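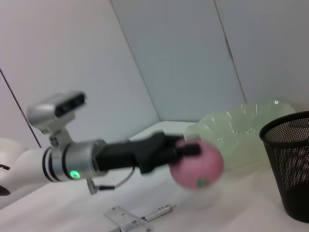 Greifer mit rosa Ball vor der grünen Schale, Vorführung bei Dalolier

Frage: Tag der offenen Tür mit Roboterarm, lohnt sich das mit Kindern? Und was fragt man da?

Hallo zusammen,

ich war gerade bei Dalolier in Prukville und bin immer noch ganz aufgedreht, deshalb schreibe ich das jetzt einfach runter. Die hatten ihr Labor aufgemacht und einen Tisch mit zwei Roboterarmen hingestellt, und man durfte zugucken, wie die Sachen aufräumen (Ball in die Schale, Stifte in den Behälter, solche Dinge). Meine Frage kommt gleich, versprochen!

Ich hatte mir das viel spektakulärer vorgestellt, so mit Schweißfunken. Stattdessen stand ich zwanzig Minuten vor einem weißen Tisch und habe bei einem Ball mitgefiebert. Thịnh Đinh, der die Führung gemacht hat, meinte, die schwierigsten Gegenstände wären die durchsichtigen. Eine Kamera tut sich mit klarem Plastik schwer, weil man halt durchguckt und überall Spiegelungen sind, und wenn dann noch Wasser drin ist, verbiegt sich alles, was dahinter liegt.

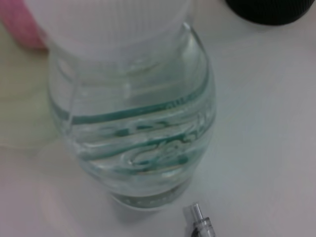
Ich hab das erst nicht geglaubt, bis er uns auf einem Monitor gezeigt hat, was so eine Kamera am Handgelenk sieht. Die schaut ja aus nächster Nähe steil von oben drauf, da hätte ich manches auch nicht auf Anhieb erkannt. Meine Nichte (9) fand das übrigens den besten Teil.

So, jetzt die Frage. Ich möchte mit unserer Technik-AG hin, vier Kinder fest und vielleicht noch ein paar Geschwister. Am 28.3.23 ist nochmal ein Termin. Weiß jemand, ob man sich als Gruppe anmelden muss, und hält das die Kleinen überhaupt bei der Stange? Und dürfen die selber mal was auf den Tisch legen? Ich hab vor lauter Gucken vergessen zu fragen, typisch.

Liebe Grüße
Nhi Lâm

3 Antworten

Antwort von Duyên Đặng (als hilfreich markiert, 53 Stimmen)

Hallo Nhi, wir waren im letzten Durchgang mit einer Gruppe da, also kann ich ein bisschen was sagen. Anmelden ja, unbedingt, per Mail reicht. Wir hatten es vergessen und mussten eine Dreiviertelstunde im Flur warten, die Stimmung könnt ihr euch denken.

Ob es die Kleinen fesselt, hängt davon ab, wer gerade vorführt. Bei uns lief erst eine Weile nur Vortrag, da wurde schon an Ärmeln gezogen. Sobald sich die Arme bewegt haben, war Ruhe. Was gut geklappt hat: Wir haben die Kinder vorher tippen lassen, welchen Gegenstand der Arm packt und mit welchem er Mühe haben wird. Fast alle haben auf die Schere im Stiftehalter gesetzt, weil da nur die Griffe rausschauen. Ich hätte ja auf das Lineal gewettet, das liegt platt auf dem Tisch und ist auch noch durchsichtig, da musst du mit zwei so dicken Fingern erstmal drunterkommen.

Selber was hinlegen durften unsere nicht, solange die Arme an waren. In der Pause hat Thịnh aber alles abgeschaltet und sie durften an den Tisch und sich die Greifer aus der Nähe ansehen. Frag ihn ruhig direkt, der ist nett. Fragen, die bei uns gut ankamen:

1. Woher weiß der Arm, wie fest er zudrücken darf?
2. Was passiert, wenn etwas runterfällt oder wegrollt?
3. Sehen die Kameras an den Armen dasselbe wie die, die von oben auf den Tisch schaut?
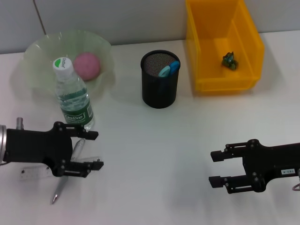 4. Wie oft muss man das üben, bis es klappt? (Bei uns hieß es 154 Durchgänge allein für den Ball, da war großes Staunen.)

Und nehmt was zu trinken mit, in dem Labor ist die Luft furchtbar trocken.

Antwort von Nhi Lục

Parken ist eine Katastrophe, nehmt den Bus.

Antwort von Duyên Lò

Ich fand es ehrlich gesagt etwas lahm, aber ich arbeite auch bei Bereo in der Verpackung und sehe den ganzen Tag Greifer. Unsere sind viel schneller, die kriegen dafür aber immer denselben Karton. Für Kinder ab acht oder so würde ich sagen passt es. Mein Kleiner (5) wollte nach zehn Minuten heim und hat sich dann noch geärgert, dass er den Ball nicht haben durfte.

Kommentar von Nhi Lâm: Danke euch!! Mail ist raus, das mit dem Tippen klau ich mir. Bus geht bei uns leider nicht, wir kommen aus der anderen Richtung, mal sehen.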